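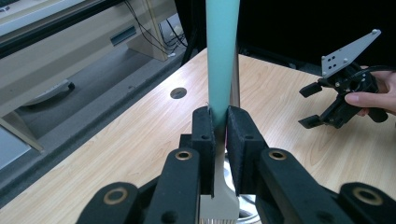

Olleo Releases Hand-Held Gripper Kit for Recording Two-Handed Tasks

TENDBERG, December - Olleo today announced general availability of Mimis, a hand-held gripper kit and software package for showing a robot a manipulation task by hand. The operator works with one gripper in each hand and performs the task at a table, with no robot arm present. The recording is then converted into a training set for a pair of arms fitted with the same fingers.

Mimis has been in limited use with pilot customers. The release version adds time alignment between two grippers, a revised finger pad, and an export path for sites that already collect data by remote control.

Same fingers on the hand tool and the arm

The hand tool and the robot-side gripper share one finger design. The jaw is driven through a linkage, and the fingers stay parallel over the full stroke. Finger blocks are attached with screws and can be replaced on the bench with a hex key. Olleo supplies two pad types, a smooth elastomer and a felt-like pad for parts with a matte or easily marked surface.

Matching the fingers matters most with tapered and thin-walled parts. A person gripping such a part with bare fingers corrects for slip without noticing, and those corrections do not transfer to a parallel jaw. With the hand tool, the operator has to find a grip that a parallel jaw can hold. Grips that fail in the hand are likely to fail on the arm, and the operator learns this during the first few attempts instead of after training.

Jaw opening is measured at the linkage and logged with the video. The software marks the point where the fingers stop closing against a part and stores it as a contact event, which can be edited or deleted during review.

Two grippers, one clock

Earlier versions of Mimis recorded each gripper as a separate session and aligned the two afterward by matching motion. This worked for slow tasks and was unreliable for handovers, where one gripper releases a part shortly after the other has closed on it. In the release version both grippers take their time from a single base unit over cable. Alignment no longer depends on image content.

Either gripper may be designated as the lead. The follower's position is stored relative to the lead as well as relative to the table, so a handover learned at one end of the workbench can be replayed at the other. Olleo recommends recording handovers from several positions all the same. Relative storage does not compensate for reach limits of the arms.

Each gripper carries its own camera, fixed behind the jaw. The view includes the fingers and the space directly in front of them. No overhead camera is required. Customers who already have one can add its video as a third stream.

Remote control remains supported

Some tasks are poorly suited to hand-held recording. These include work inside enclosures, work near heated tooling, and any task where the arm's own joint limits determine the approach. For these, Mimis accepts sessions recorded by remote control, with the operator moving a leader device and the robot following. Hand-held and remote sessions are written to the same file format and can be mixed in one training set. A source field identifies which is which, and the training tools can weight the two differently.

In Olleo's own work the usual pattern is to record the bulk of a task by hand and to add a smaller number of remote sessions for the steps where the arm behaves differently from a human wrist. Hand-held recording is faster to set up. Remote recording shows directly whether the arm can reach.

Pilot results

The longest pilot was run at Hutsuliak, a contract packing and assembly company that has operated in Tendberg since 1977. The task was to pick an upright plastic part from a fixture, pass it from one gripper to the other, and seat it in a tray. Operators on the packing line made the recordings after a short training period. They had no previous experience with robots.

The pilot produced 637 recordings. Almost 100 were rejected in review, most of them for a gripper leaving the tracked area above the table or for a pad that had worked loose. The remaining recordings were used to train the controller now running on a two-arm cell at the same site. The cell runs on the day shift with an operator present. Hutsuliak has ordered a second kit for a labeling task.

Two changes in the release version came from this pilot. The cable exit was moved to keep the cable clear of the operator's forearm, and the review screen now plays both gripper views side by side at reduced speed.

Known limits

Mimis records position, jaw opening and video. It does not record grip force. Tasks that depend on a controlled squeeze need a force sensor on the robot side and additional tuning after training.

Tracking quality drops on glossy tabletops and in low light. A plain or wood-grain surface with a matte finish gives good results. The software reports tracking quality during recording and stops the session when it falls below the set threshold. The threshold can be changed by an administrator.

Recordings made with one finger type should not be used to train an arm fitted with another. The software issues a warning in this case but does not block the export.

Package contents and availability

The standard kit includes two hand-held grippers, a base unit, cables, a calibration board and 4 sets of replacement finger pads. Robot-side grippers are sold separately, with mounting plates for the common flange patterns. A single-gripper kit is available for one-handed tasks and can be expanded later.

The recording software runs on a standard workstation. Recordings are stored locally, and no network connection is needed during a session. Pilot customers will receive the release software at no charge. Grippers from the pilot series can be returned to Olleo for fitting of the new cable exit.

Orders are being accepted now, with first shipments leaving the Tendberg plant in December. Pricing is available from Olleo on request.

About Olleo

Olleo designs and builds grippers, recording tools and training software for robotic assembly and packing. The company develops and manufactures its products in Tendberg.

Press materials, including a data sheet and sample recordings from the two-gripper kit, are available from the Olleo press office.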